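Folding towels for marks

Aug 4, 2026

Summer term at Arkotby. Windows that don't open, vending machine that does tea badly. I came to see the student robotics club get ready for the Tastia, the household chores contest that every college up here seems to want this year. Three weeks left. They were behind, and said so before I had my coat off.

The task for the Hirvonen round sounds like nothing. One folded cloth, one basket. Pick up the cloth, put it in the basket, keep the folds. Then do it again, and again, because the club's entry (it's called Zetano, don't ask, there was a vote) learns from people doing the job by hand with grippers. No remote control on the day. It has to have picked the whole thing up from the recordings.

So most of the club's work is folding and lifting. Hours of it. Target is 1000 good runs before they start training for real. They had 116 when I arrived.

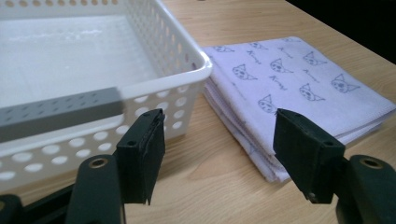

Getting a feel for it

They let me have a go. I was awful. You think with your fingertips, that's the trouble, and a gripper hasn't got any. First try I pinched only the top layer and the whole fold opened like a letter. Second try, too deep, knocked the basket. Third one went in, sort of. Marked as a fail anyway, quite right too.

The good ones go slowly. Come in low, get all the layers, close, wait a beat, lift. The wait matters more than you'd expect. Everyone new skips it, then everyone new gets told off.

Scoring is 15 points a run. You lose 3 for every fold that comes undone and the lot if the basket tips over. A team last year lost a final that way and people still bring it up in the corridor, with relish.

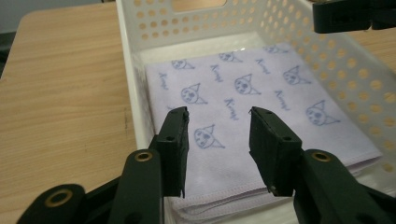 I should say I can't fold. Never could, my own airing cupboard is a disgrace, and I went in thinking cloth was the easy bit and the software was the hard bit. Wrong way round, or at least that's how the second years tell it. A block stays a block. A folded napkin with Kuromi heads all over it, lying flat in the bottom of a white basket with the stacked edges towards you, is a soft thing made of several thin things, and you've got two stiff fingers to work with. The club argues about patterns as well. One camp says plain cloth only, keep it simple. The other says real homes are full of cartoon towels, so train on cartoon towels. The second camp is winning, mostly becuase they do the shopping.

Afternoon was quieter. Turns at the table, a break, more turns. Somebody keeps the tally on the whiteboard and somebody else checks each run and bins the scruffy ones, which causes sulking. Around a quarter get binned. I heard "that was fine!" more often than anything else all day.

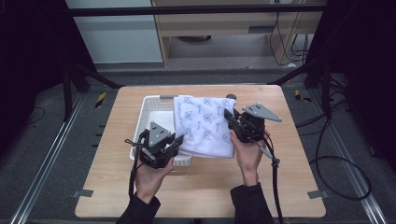
A gripper in each hand, with the folded cloth resting across the basket.

The final is at the end of August, in the sports hall. Before then there's the training, then testing, then whatever breaks in testing. They also need a van. If you've got a van, the club would love to here from you.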